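Gripper trials: your questions, answered

I've been posting bits of my gripper comparison since November, and the same questions keep landing in my inbox. So this page is me being lazy (and, I hope, useful!).

What are you comparing?

Two finger sets on the same simulated arm. One is the Rilgate, a wedge-shaped pair that's pretty stiff. The other is the Lesosow, which has a bit of give at the tips. Same arm, same controller, same tasks, and I swap the fingers in the config file between batches.

Why do it all in simulation?

Money, mostly! I can run a batch overnight and wake up to a spreadsheet. I've logged 312 tries so far, and I'd still be resetting objects by hand if they'd all been on a real table. I do plan to borrow time on real hardware at Rurkham once the numbers settle down.

Does the camera position matter that much?

More than the fingers, some days. A view from close to the gripper is great for the last little bit of a grasp, but it gives you a lot of floor and furniture and only a piece of finger. My first controller settings were tuned on views like that and they drifted all over the place.
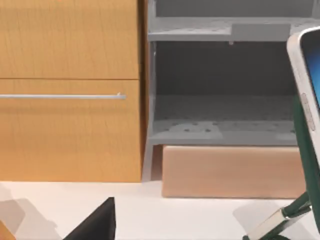

Waqas Pirzada thinks I'm blaming the camera for a controller problem. He wrote that his own drift went away when he slowed the update rate, and he never touched the view at all. Fair enough, Waqas, I tried it. Slowing down helped the Rilgate and did nothing for the Lesosow, so I'm calling it a draw for now.

What objects do you use?

Everyday desk stuff. I like a computer mouse on a colored mat because it's low and smooth and rounded, and the fingers have to come in almost flat to get any hold on it. Then I put taller things nearby, like a cup of bubble tea or a phone on a stand, so the arm can't just swing in any old way.

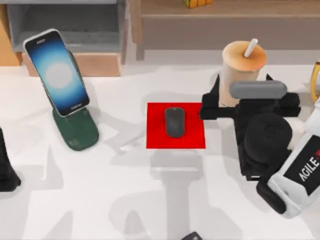 I score each try on whether the mouse comes up, whether it stays up for 5 seconds, and whether anything else got bumped. That last one sinks more tries than you'd guess.

So which fingers should I get?

For low, rounded things I'm leaning toward the Lesosow. For boxes, the Rilgate, easily. If you mostly do drawer handles, ask me again in a month, I've barely started on those.

Can I have your settings?

Sure, send me a note and say which controller you're on. The Trevaskis file is the one I keep up to date.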